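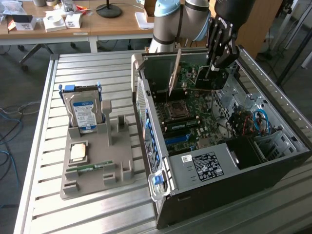
A Second Working Life for the Office Computer

The desktop tower has few admirers. It spends its years beneath a desk, collecting dust, and leaves the building on a trolley when the lease expires or the software outgrows it. What becomes of it afterwards is a matter to which most organisations give very little thought. At Rikcombe, where the Teridlow reuse centre has occupied a former seed warehouse since its second year, it is the whole of the day's business.

The centre received 2,512 machines in its last reporting year, the great majority of them business desktops and workstations from councils, colleges and mid-sized firms. Of these, 1,912 were returned to use. The remainder were taken apart, and their sound components placed in stock against future repairs.

Every machine is entered on arrival in Flollum, the centre's own stock register, and given a number which stays with it until it is sold, donated or dismantled. Drives are removed at an early stage and dealt with separately. No tower proceeds to the repair benches until the register shows that its drive has been erased or destroyed, and the rule admits no exceptions, even for machines whose owners declare them to be blank.

Thereafter the case is opened, laid on its side and inspected. Staff are taught to look before they touch. Much can be learned from a board in good light: a swollen capacitor, a browned connector, a latch that has been forced by a previous hand. The fan is turned by a fingertip. Dust is drawn out with a soft brush and a low-powered vacuum, working from the back panel towards the front, and the vents in the metalwork are cleared last.

The better class of office machine rewards this attention. Manufacturers who expected their products to be serviced on site made generous use of coloured plastic to show which parts were meant to be handled, and blue has become a familiar sight on the benches. A drive held in a plastic caddy can be withdrawn in moments. Expansion cards secured by a tab need no screwdriver. Cheaper towers, in which a drive may be fixed by four screws of two different threads, take far longer, and the centre's pricing reflects it.

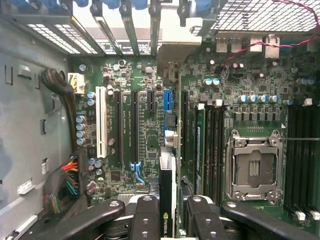

Cabling is where the patience of a new technician is most often tested. The main power connector is held by a clip which must be pressed fully home before the plug is drawn straight upwards; rocking it from side to side strains the board beneath. Thinner wires are followed back to their source by eye before anything is unplugged, and their route is noted on the job sheet. A lead returned to the wrong side of a bracket may foul a fan or prevent the panel from closing, and the fault is tiresome to find once the machine has been reassembled.

Expansion slots receive similar care. Older workstations often carry a mixture of slot types, and the long slots commonly have a small latch at one end which must be released before a card is lifted. A broken latch does not condemn a board, but it lowers its grade, and a buyer will be told of it.

Memory is tested in pairs where possible. The centre keeps roughly 700 modules in antistatic trays, sorted by type and capacity, and a machine that arrives with half its slots unfilled will generally leave with more than it brought. Processors are handled least of all. When one has been taken out, the empty socket is regarded as the most delicate part of the board — its contacts are easily bent and seldom straightened with success — and the work around it is arranged accordingly.

Completed towers run under load overnight. Those which pass are cleaned, labelled and offered through Sinaga, a purchasing scheme to which 23 schools and community groups in the district now belong. Members choose from three grades. The lowest, which permits scratches and missing badges but no fault of function, is reserved months ahead by schools fitting out a whole classroom.

Supply remains uneven. Deliveries are heaviest in March, when budgets close and offices are cleared, and the aisles at Rikcombe are stacked well above head height until early summer. Organisations wishing to donate equipment are asked to give notice in advance, to leave cases closed and to send power leads in a separate box. Monitors are accepted by arrangement only.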